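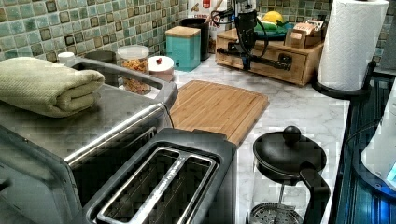 아버지가 부친 사진, 집에 남은 사진

사진책 ‘송’은 아버지와 떨어져 살던 가족의 이야기다. 작가의 아버지는 항구 도시 프룩포트에서 일했고, 어머니와 아이들은 내륙의 보르키르게이트에 살았다. 전화 요금이 비싸던 때라 두 집 사이에는 주로 사진이 오갔다. 아버지는 부두와 숙소를 찍어 보냈고, 어머니는 아이들과 집을 찍어 보냈다. 작가는 그 사진을 모아 정리하고, 같은 장소를 다시 찾아가 자기 사진을 찍었다. 책이 나온 뒤 전시 공간 카스투렐에서 전시가 열렸다. 2021년 12월, 전시를 앞두고 작가를 만났다.

작업은 이사 때문에 시작됐다. 어머니가 작은 집으로 옮기면서 창고를 비워야 했고, 작가가 필름과 인화지가 든 상자를 맡았다. 상자는 세 개였다. 처음에는 스캔만 해서 가족에게 나눠 줄 생각이었다고 한다.

“양이 그렇게 많은 줄 몰랐어요. 세어 보니 거의 2000장이었습니다. 같은 컷을 두 번 뽑은 것도 있고, 초점이 나간 것도 안 버리셨더라고요. 어머니는 사진을 버리면 안 된다고 생각하는 분이에요. 손가락이 렌즈를 가린 사진도 봉투에 그대로 있었어요.”

정리하는 방식도 여러 번 바뀌었다. 처음에는 날짜순으로 늘어놓으려고 했다. 그런데 뒷면에 날짜가 적힌 사진이 많지 않았고, 적힌 날짜도 찍은 날인지 받은 날인지 알 수 없었다. 아이들 키를 보고 순서를 정해 보기도 했는데 아버지 쪽 사진에는 그 방법을 쓸 수 없었다. 결국 작가는 날짜를 포기하고 누가 누구에게 보냈는지를 기준으로 나누었다.

“그렇게 나누고 나니까 두 분이 찍는 게 너무 달랐어요. 아버지 사진에는 사람이 거의 없어요. 크레인, 창밖, 숙소 복도, 버스 정류장 같은 거예요. 본인도 안 나오고요. 어머니가 보낸 사진에는 늘 우리가 있어요. 그것도 벽 앞에 똑바로 서서요. 키가 얼마나 컸는지 보여 주려고 그러셨대요.”

아버지의 사진을 처음 받았을 때의 기억을 묻자 작가는 별로 좋아하지 않았다고 답했다. 봉투가 오면 먼저 달려가 뜯기는 했지만, 부두 사진이 나오면 실망했다는 것이다. 아버지 얼굴이 보고 싶었는데 매번 크레인이 나왔다. 그 시절에 쓴 답장 하나가 상자에 같이 들어 있었고, 거기에는 다음에는 아버지를 찍어서 보내 달라는 문장이 있다. 그 답장이 왜 부쳐지지 않고 집에 남았는지는 가족 중에 기억하는 사람이 없다.

“제가 쓴 글씨인데 쓴 기억이 없어요. 책에 넣을지 말지 오래 고민했어요. 너무 설명이 되는 것 같아서요. 나중에는 사진 없이 글만 옮겨 적어서 뒤쪽에 실었습니다. 맞춤법 틀린 것도 그대로 두고요.”

책에는 부모의 사진과 작가의 사진이 섞여 있다. 어느 것이 누구의 사진인지 본문에는 적지 않았고, 책 끝의 목록에만 밝혔다. 작가의 사진은 대부분 사람이 없는 실내다. 보르키르게이트의 옛집은 이미 다른 가족이 살고 있어 들어갈 수 없었고, 같은 구조의 아랫집에 허락을 얻어 촬영했다. 복도 끝의 창과 현관 바닥은 어릴 때 본 것과 같았다고 한다. 벽지와 문은 바뀌어 있었다.

“아랫집을 우리 집인 것처럼 찍고 싶지는 않았어요. 그래서 그 집 물건을 치우지 않았습니다. 신발도 그대로 두고, 걸려 있는 외투도 그대로 두고요. 책을 본 친척 한 분이 그 외투를 보고 저희 할머니 옷이라고 하셨어요. 아니라고 말씀드렸는데 잘 안 믿으시더라고요.”
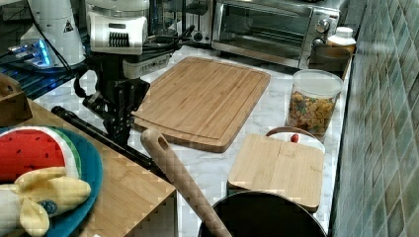

동생은 이 책이 집의 절반만 보여 준다고 했다. 아버지가 없는 동안에도 집에는 손님이 자주 왔고, 이모가 오래 와서 지낸 적도 있으며, 저녁마다 시끄러웠는데 책은 지나치게 조용하다는 것이다. 작가에게 그 말을 전하자 이미 여러 번 들은 이야기라고 했다.

“맞는 말이에요. 저희는 둘인데 기억이 아주 달라요. 동생은 이모가 노래를 부르던 걸 기억하고, 저는 전화기 옆에서 기다리던 걸 기억해요. 그래도 제가 만든 책이니까 제 기억 쪽으로 갈 수밖에 없었어요. 대신 제목을 동생 말에서 가져왔습니다. ‘송’은 이모가 부르던 노래에서 온 거예요. 보낸다는 뜻의 한자로 읽는 분도 많은데, 그렇게 읽으셔도 괜찮습니다.”

책을 만드는 데는 6년이 걸렸다. 그중 촬영에 쓴 시간은 길지 않다. 대부분은 사진을 고르고 가족에게 허락을 받는 데 썼다. 작가는 얼굴이 나온 사람 모두에게 연락하기로 정했고, 연락이 닿지 않은 사람의 사진은 뺐다. 이웃집 아이가 나온 사진, 아버지의 동료가 문가에 서 있는 사진이 그렇게 빠졌다. 동료 사진은 아버지의 숙소에서 사람이 나온 드문 컷이어서 특히 아까웠다고 한다.

어머니는 허락을 쉽게 해 주었지만 순서에는 의견이 있었다. 본인이 찍은 사진이 책 앞쪽에 나와야 한다고 했다. 작가는 처음에 아버지의 부두 사진으로 책을 열 생각이었다.

“어머니가 그러시더라고요. 왜 떠난 사람부터 시작하느냐고. 저는 그걸 구성의 문제로만 생각하고 있었거든요. 며칠 생각하다가 바꿨습니다. 지금은 동생이 벽 앞에 서 있는 사진이 맨 앞에 있어요. 바꾸니까 뒤쪽도 전부 다시 짜야 해서 그해 봄을 다 썼어요.”

아버지의 반응은 달랐다. 가제본을 건네자 한 번 넘겨 보고, 사진이 잘 나왔다고만 했다. 얼마 뒤 전화를 걸어 와서 부두 이름이 하나 틀렸다고 알려 주었다. 작가는 그 통화가 꽤 길었다고 기억한다. 틀린 이름에서 시작해 그 부두에서 무슨 일을 했는지, 점심은 어디서 먹었는지, 비가 오면 어떻게 했는지로 이야기가 이어졌다. 그날 들은 내용은 책에 들어가지 않았다. 녹음을 하지 않았고, 나중에 다시 물었을 때는 아버지가 같은 이야기를 하지 않았다.

작가가 프룩포트에 처음 간 것은 어른이 된 뒤였다. 어릴 때는 아버지가 집으로 왔지, 가족이 그쪽으로 간 적은 없었다. 5월에 혼자 가서 아버지의 숙소가 있던 골목을 찾았는데, 건물은 남아 있었고 아래층은 창고로 쓰이고 있었다. 작가는 아버지가 창밖을 찍은 자리를 찾으려고 위층까지 올라갔다. 창은 막혀 있었다. 대신 계단참에서 같은 방향을 찍었고, 그 사진이 책에 실렸다.

“아버지가 보낸 사진을 들고 다니면서 각도를 맞춰 봤어요. 안 맞아요. 높이도 다르고 앞에 건물도 새로 생겼고요. 처음에는 짜증이 났는데 나중에는 안 맞는 채로 찍었어요. 그러다 보니까 아버지가 어디에 서 있었는지는 알겠더라고요. 크레인 사진은 다 퇴근길에 찍은 거였어요. 숙소로 걸어가는 길에서 보이는 순서대로 나와요.”
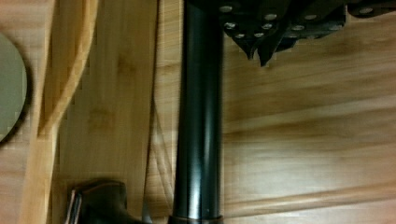

걷는 길의 순서를 알게 된 뒤로 아버지의 사진을 배열하는 일은 수월해졌다. 날짜는 여전히 모르지만 부두에서 숙소까지의 길은 한 줄로 이어졌다. 책의 가운데 부분이 그 길을 따라간다. 정문, 버스 정류장, 담장, 식료품 가게, 골목, 복도의 순서다. 중간에 빠진 곳은 채우지 않고 빈 쪽으로 두었다.

카스투렐의 전시는 책과 구성이 다르다. 벽에는 작가의 사진만 걸고, 부모의 사진은 탁자 위에 놓아 관람객이 손으로 넘겨 볼 수 있게 할 예정이다. 원본은 아니고 같은 크기로 새로 뽑은 것이다. 뒷면의 글씨도 함께 인쇄했다. 작가는 뒷면을 보여 주고 싶어서 탁자를 택했다고 설명했다.

“뒷면에 별것 없어요. ‘여기는 바람이 많이 붑니다’, ‘신발 샀음’ 이런 거예요. 아버지는 높임말로 쓰실 때가 있고 반말로 쓰실 때가 있는데 기준을 모르겠어요. 어머니는 주로 아이들이 아팠는지 안 아팠는지를 적으셨고요. 책에서는 뒷면을 몇 장밖에 못 실었는데, 전시에서는 다 볼 수 있습니다.”

동생도 전시에 참여한다. 이모의 노래를 기억나는 대로 불러 녹음했고, 입구 쪽에서 작은 소리로 틀기로 했다. 가사가 중간에 끊기는데, 이모에게 물어보니 이모도 그 뒤를 잊었다고 한다. 다른 친척이 알려 준 가사는 곡에 맞지 않아 쓰지 않았다.

다음 작업을 묻자 작가는 아직 정해진 것이 없다고 했다. 상자에는 스캔만 하고 자세히 보지 않은 필름이 남아 있다. 부모가 결혼하기 전에 찍은 것으로 보이는데, 찍힌 사람 가운데 누구인지 모르는 얼굴이 많다. 어머니와 함께 앉아 한 장씩 이름을 적어 보기로 했고, 전시가 끝나면 시작할 생각이다.

“어머니가 이름을 말씀하시다가 중간에 다른 이야기로 가세요. 그래서 한 봉투를 보는 데 오후가 다 갑니다. 이번에는 녹음기를 켜 두려고요.”

전시 기간에는 책도 현장에서 판매한다. 부두 이름은 새로 찍는 판부터 고쳐지며, 먼저 나온 책에는 작가가 쓴 정오표가 끼워져 있다.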